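Bimanual policy forgets which hand does what: chunk length, latency or my labels?

Forum: Learning and Control > Manipulation

wombat_torque
Posted 7:40 pm

Hi all! Long-time reader, finally have something worth asking. I've been training a two-handed table setting policy from hand-held gripper demos, and I'm having a ridiculous amount of fun with it. The pipeline is pose tracking, then a sync step, then a diffusion policy that puts out action chunks for both arms at once. We're calling the repo Grostico and it has 1079 episodes in it so far.

Setup is a tray in the middle, bowl on a plate to the right, chopsticks and a soup spoon.
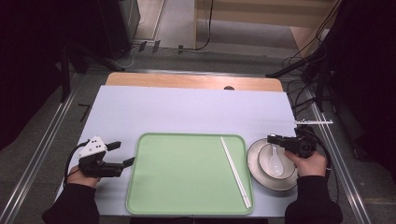

urik_loops
Have you plotted the two hands' timestamps against each other before blaming the policy? Every time I've seen a model swap roles halfway through an episode, one stream was lagging the other and the network had learned to average the difference.

wombat_torque
Yes, and you were half right! The left stream was 30 ms behind. I fixed it in the sync step, retrained, and the role swapping dropped a lot. It still happens when both hands want to go to the tray. The policy dithers, one arm starts, the other starts, and they both back off like two people in a doorway.

gumleaf
Classic multimodal data problem. If your demos sometimes lead with the left and sometimes with the right, a diffusion head can represent both, but it resamples at every chunk boundary and flips its mind. Make the chunks longer.

urik_loops
I'd go the other way. Longer chunks mean you run open loop for longer, and with chopsticks that hurts. Keep them short and carry something over between chunks. Even feeding the tail of the last chunk back in as conditioning gives you most of the commitment without going blind.

gumleaf
I've tried the tail conditioning trick and it made my arm stubborn. It missed the grasp and carried on as if it had one.

urik_loops
How much dropout on the conditioning?

gumleaf
None. OK, fair point, I'll try that.

maple_servo
Can I ask what the wrist cameras see at the moment of the dithering? People tune the chunking for weeks when the observation is simply ambiguous. If the view at that moment could belong to either subtask, no sampler setting will save you.

wombat_torque
Good question, so I pulled up some wrist views. Another one from the same session:

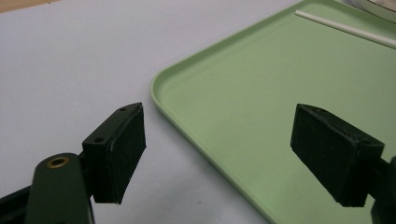

The wrist encoder is a small network shared between both hands, and I'd been wondering whether sharing it was a mistake. It gets a crop, resized pretty hard, plus the gripper width as a separate number. Looking at this at full size I reckon maple_servo is onto something. The fingers and their dark pads take up most of the lower half, there's nothing between them, and the useful stuff (the thin white rod lying in the tray) is away up towards the top right. My centre crop throws a good chunk of that away! So the policy gets two black blocks and a bit of green rim, and has to guess what it's meant to be reaching for.

maple_servo
There you go. Drop the centre crop and train on the full view, even at lower resolution. I'd also add a hand ID token if you keep the shared encoder. It's one extra embedding and costs you nothing.

gumleaf
Disagree on lower resolution. A thin white thing on pale green will be a couple of pixels wide by the time you've shrunk it. Shift the crop upwards and keep the detail.

maple_servo
You can do both, a coarse full view and a fine crop. It's more compute, but these encoders are tiny.

old_pascal
I wrote my first arm controller in 1986 and we had no camera at all, so I'm enjoying this thread enormously. One plain suggestion: put a small state machine on top that says which hand leads. Three states would cover it.

wombat_torque
I love that, and I'm also stubborn enough to want the network to learn it. I might add it as a baseline though.

old_pascal
Baselines have a way of ending up in the product.

urik_loops
Please do run it. If the state machine fixes everything, you know the low-level skill is fine and the only thing missing is coordination. That's a cheap way of splitting the problem in two.

wombat_torque
Update, a few nights later. I ran 100 rollouts for each variant in sim, same seeds. The shifted crop plus hand ID token is the clear favourite, and the dithering is mostly gone. Tail conditioning with dropout helped a little on top. Longer chunks made the chopstick pick worse, sorry gumleaf. State machine baseline is still to come, as I broke the config loader and have to sort that out first.

gumleaf
No apology needed, mine were all pushing tasks so I can believe it. What dropout did you land on? Mine's still stubborn at the low end.

wombat_torque
Pretty high, I was masking the tail half the time. I'll push the configs to the branch once the loader works again.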